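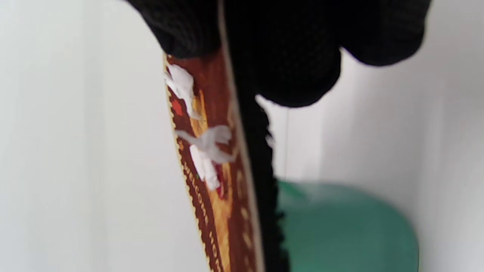 Tamo Cloakroom Bench, Series 3
Hollmann Furniture for Nurseries and Primary Schools
Clandham Sales Office

The Tamo Cloakroom Bench is a combined seat, coat rail and shoe rack for children in nursery and the first years of primary school. It is intended for corridors, entrance lobbies and shared cloakrooms where a group of children will change shoes and hang up outdoor clothing at the same time. The bench is supplied as a single-sided unit for placing against a wall. Units may be joined end to end to form a continuous run.

The Series 3 replaces the Series 2, which is no longer made. Schools that already have Series 2 benches may add Series 3 units to an existing run by means of the adaptor plate listed under Accessories. The seat heights of the two series are the same. The coat rails are not, and a small step will be visible where the old and new units meet.

Dimensions

Overall length: 1,133 mm
Overall height, including coat rail: 923 mm
Clear height between floor and shoe rack: 132 mm

The clear height beneath the shoe rack has been increased from the previous series at the request of cleaning contractors. It accepts the heads of most flat mops and of the smaller floor cleaning machines. Where a school uses a larger machine, the height of the head should be checked before ordering.

Construction

The seat and the rack slats are of solid beech with a clear water-based lacquer. The end frames are of steel tube, powder coated, and are closed at the foot with replaceable rubber caps. All fixings on the front of the unit are sunk below the surface and covered. The corners of the seat are rounded in both directions.

The coat rail carries double hooks in moulded nylon. Each hook has a broad, blunt tip and will bend away under a heavy sideways load, returning to its position when the load is removed. Hooks may be replaced one at a time from the rear of the rail without taking the bench from the wall. Above each pair of hooks there is a shallow recess for a name card or picture card. The recess has a clear cover which is released with a coin.

The shoe rack is open at the front and the back so that air can pass through it. It slopes slightly towards the wall, and shoes placed on it do not slide forward when the bench is knocked. A removable drip tray may be fitted below the slats. The tray is not included in the price of the bench and must be ordered separately.

The frame was drawn by Fiorella Gatti at the Cornano workshop, where the benches are still assembled. Seats and slats are cut and finished in the same building. Powder coating is carried out by an outside firm.

Colours

End frames are available in light grey, moss green, dark blue and white. Hooks are supplied in the colour of the frame unless mixed colours are requested. Mixed hooks are packed in the order in which the colours are listed on the order form, and the customer should allow time to arrange them before fixing the rail.

The lacquered beech will darken a little in the first year, and more quickly in strong daylight. Seats that are added later will look paler than those already in use. This is not a fault and is not covered by the guarantee.

Planning the cloakroom

The bench should be placed so that children can sit down without stepping into the main line of movement through the corridor. In older buildings the cloakroom is often the corridor itself, and the position of doors must be considered with care. A bench must never narrow an escape route below the width required for the building. The responsible person at the school should confirm the required width in writing before an order is placed. The Clandham office is able to supply a plan drawing of the unit for this purpose but cannot give an opinion on fire safety.

A bench placed directly under a window should stand clear of any opening handle. A bench placed next to a radiator should be set far enough away for the heated surface to be out of reach of a seated child. The Tamo bench must not be installed in front of a radiator.

Where two classes share one cloakroom, it is usual to give each class its own run with a gap between the two. Frames in two colours are helpful in this arrangement. Younger children will recognise a colour or a picture long before they can read a name, and many nurseries use the card recess for a picture chosen by the child at the start of the year. Blank cards cut to the size of the recess are available in packs.

Floors and mats

The bench may stand on vinyl, linoleum, sealed timber, tile or smooth concrete. It should not be placed on carpet. The rubber feet will mark some types of linoleum if the bench is moved before the floor polish has hardened fully.

Mats should be laid in front of the bench and never under its feet. A large entrance mat at the outer door will keep most grit out of the cloakroom. A smaller mat may be used at the point where a child changes from outdoor to indoor shoes. Patterned mats made for the home are popular in nursery rooms, as children treat them as a place to stand and wait. Any such mat should lie flat, should not slide when stepped on from the side, and should be taken up and cleaned beneath at regular intervals. Mats with curling edges are to be removed from use.

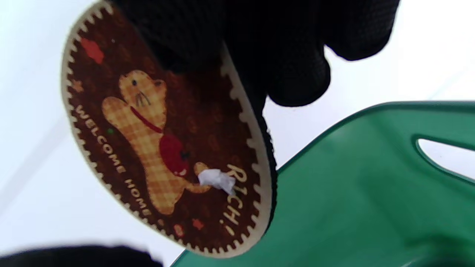 Small oval doormat with cat and apple design and scalloped border.

Hollmann does not sell mats. Schools are asked not to request them on the furniture order form.

Assembly and fixing

The bench is delivered with the end frames detached. Assembly requires two adults, a cross-head screwdriver and the hexagonal key enclosed with the fittings. The order of work is as follows.

Lay the seat face down on a clean blanket or on the flattened carton. Attach both end frames with the long bolts, leaving the bolts finger tight. Fit the rack slats between the frames. Turn the bench upright on a level floor, press down firmly on the seat, and then tighten the long bolts. Fit the coat rail last.

Every bench must be fixed to the wall through the two brackets at the back of the coat rail. The brackets are supplied. Wall plugs and screws are not supplied, as the correct type depends on the wall. On plasterboard the brackets must be fixed into studs or into a timber batten which is itself secured to studs. The bench must not be used by children until it has been fixed.

In a joined run, the linking plates are fitted before the wall brackets. Runs that turn a corner require the corner seat, which has no coat rail of its own.

Cleaning and care

Wipe the seat and slats with a cloth wrung out in warm water and a mild detergent, and dry them afterwards. Solvents, scouring pads and steam cleaners will damage the lacquer. Adhesive labels should not be applied to the seat. If a label has been applied, it can be softened with a warm damp cloth and lifted by hand.

The drip tray should be emptied at the end of each wet day. Sand left in the tray will scratch it but will not affect its use.

Check the long bolts and the wall brackets at the beginning of each term. A bolt that works loose repeatedly should be replaced and not simply tightened again. Rubber feet should be inspected when the floor is polished.

Accessories and spare parts

Drip tray, grey
Corner seat, beech, for joined runs
Linking plate, supplied in pairs
Adaptor plate, Series 2 to Series 3
Double hook, nylon, in all frame colours
Clear cover for card recess
Blank cards, in packs
Rubber foot cap
Long bolt with washer

Spare parts for the Series 2 remain available with the exception of the coat rail. Enquiries about parts for older benches should be addressed to Dörte Thiele at the Clandham office and should give the code stamped on the inside of the left-hand end frame.

Ordering and delivery

The order code for the single bench is TAMO 923. The code for the bench supplied together with the drip tray is TAMO 923 T. Please state the frame colour on every line of the order, including lines for hooks and foot caps.

Orders for delivery during the summer holiday should reach the office before the end of May. The driver delivers to the ground floor only, inside the first door. An adult must be present to sign for the goods and should examine the cartons before signing. Damage to a carton is to be written on the delivery note. Damage found on unpacking should be reported to the office within three working days, with the note attached.

Cartons are recyclable. The driver does not take packaging away.

Guarantee

Frames, seats and slats are guaranteed for three years in normal school use. Hooks, card covers and rubber feet are regarded as wearing parts and are not included. The guarantee does not apply to benches used out of doors, to benches that have not been fixed to a wall, or to benches altered by the customer.

Contact

Orders and prices: Lutz Pfeiffer
Spare parts: Dörte Thiele
Plan drawings and site questions: Hauke Böttcher

The Clandham office is open during school holidays. Sample seats and a set of hooks in all colours may be viewed there by appointment.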